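Does a lapsed internal auditor certificate invalidate the audits already done?
Asked 17/10/2025 in Management Systems > Auditing
Tags: internal audit, competence, training records, information security

We run an information security management system at a site with 18 staff on the scope statement. Two of us do the internal audits. My auditor certificate came from a course with Brulen and carried a validity period that ended in April. I did not notice. I have completed 4 internal audits after that date, and all the reports are signed and filed in Zosta, our document tool.

The surveillance audit is next month. Our procedure says internal auditors "shall hold a valid auditor certificate." The external auditor will be from Montes and we have not had this person before.

Do I have to repeat the four audits? And can I take the refresher online, or does it have to be the full classroom course again?

2 answers

Answer 1 (accepted)

Separate the two requirements. The standard asks that people doing work under the system are competent on the basis of education, training or experience, and that you keep evidence of it. It does not ask for a certificate with an expiration date. Your own procedure does. You are therefore in breach of the procedure, and that is what will be written up if the auditor finds it first.

Raise the nonconformity yourself, before the visit. State the clause of the procedure, the date the certificate lapsed and the report numbers affected. For the correction, have the second auditor review the four reports against the audit criteria and record the result. If the findings are supported by evidence, the reports stand and there is no need to repeat anything. If one of them is thin, redo that one only.

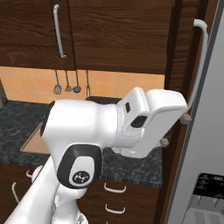
For the corrective action, look at the wording. "Shall hold a valid auditor certificate" commits you to whatever validity period a training provider happens to print. Most sites I have worked with use something closer to "has completed auditor training and has conducted or observed at least one internal audit in the last year." Put the expiration dates in the competence matrix as well — a column with a reminder is enough.

On the refresher: read the provider's terms. Some accept an online update if you apply within a set window after expiry, and after that they want the full course.

Answer 2

Had the same with Hevik two years ago, different provider. We got a minor for it. Closed it with a new certificate and a changed procedure. Online course was fine for us, cost was 3,542 with the exam and two seats. Check that the exam is included, ours was listed separately on the quote.

Comment from the asker: Thanks. NC raised this morning and the review is assigned. The other certificate is valid until next April, so the reviewer at least is covered.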